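Buttons, Switches and Knobs: the Astmont Workshop Gallery

Welcome back, and thank you to everyone who wrote in after the last batch! I have been fond of push buttons ever since my uncle let me start the big saw at the Olter mill, and I suppose it was only a matter of time before I ended up with a whole page of them (there are 321 pictures on the site now, if you go right back to the beginning). This November set comes from the teaching benches at Astmont, where Mitali Weerakoon kindly let me poke about for a whole afternoon and kept the tea coming, too. Mushroom heads are my favorites, being such friendly, chunky things to put a palm on, and I do love them against a strong color.

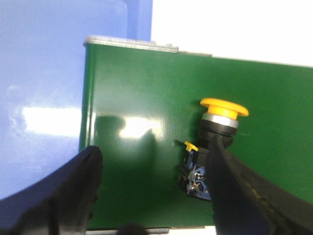
Yellow mushroom head on a green panel, with a silvery strip along part of the top.

More from the Prukumska benches when I get the next lot sorted.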